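Visit report: the hand-held gripper station at Zamcombe
December 2021

Members of the Gestum equipment group were received at Zamcombe for a morning devoted to a single subject: how a paired hand-held gripper station is prepared, kept in order and put right when it fails. Our host was Gayan Barua, who is responsible for the station and for its maintenance book.

The work concerns packets of snacks and sweets, handled by two grippers at a time over a printed cover.

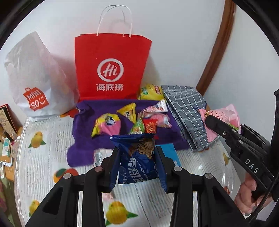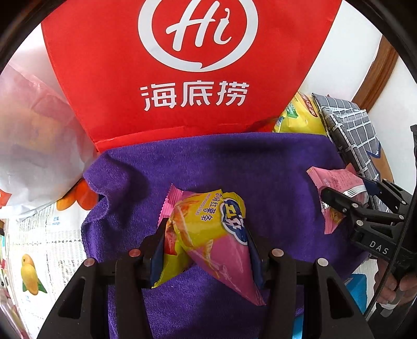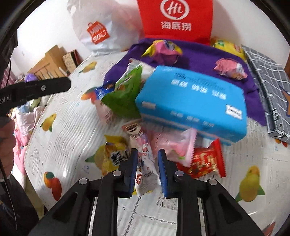

Mr Barua began with the daily preparation. Each gripper is wiped down, and the fingers are opened and closed through their full travel before anything is picked up. The operator feels for stiffness at the pivots and listens for any click. A tool that does not close evenly is set aside and entered in the book, even where the fault seems slight. Members noted that the entry is made by the person who found the fault and signed off by someone else.

Packets were chosen as the standard load for good reason, we were told. The film is slippery, the crimped ends bend, and the contents shift as the packet is lifted. A worn finger will often manage a box without trouble and then lose a packet at the first attempt.

Fingers and pads
Finger surfaces are inspected at the start and end of each session. Grease from food wrappings is the most common complaint, and it is removed with a damp cloth and mild soap. Solvents were given up in November, after a set of pads hardened and had to be thrown away. Pads are always replaced in pairs, so that both sides of the grip wear alike.

Pivots and fixings
After every 100 sessions the linkage is taken apart on the bench. The pins are cleaned and checked for play, and the fixings are tightened by hand in a set order. Play in the left and right fingers is recorded separately. Mr Barua showed us a worn pin from an earlier set – the groove could be felt with a fingernail – and explained that it had caused a fault first blamed on the cable.

Cables
Cable faults account for most of the lost time. The station keeps two spare cables made up and tested. The present practice is to leave a little slack near the hand and to fit a new cable at the first sign of a broken signal. Faulty cables go to Venckus for repair, and members asked whether the turnaround could be shortened. This remains under discussion.

Setting up the pair
The two grippers are checked against each other by passing one packet from tool to tool over the cover. Both must release cleanly. The items are then rearranged and the check is repeated with a packet of another shape. Our group was invited to try this and found the release harder to judge than the grip.

Points for Gestum
Our own station at Cludik has no written order for tightening the fixings, and Mr Barua has kindly agreed to send a copy of his. The group also wishes to adopt the paired replacement of pads. The question of a shared stock of pins was raised but left open until both sites have compared sizes.

The group thanks Zamcombe for its hospitality. Requests for the inspection sheet should be sent to the equipment office at Gestum.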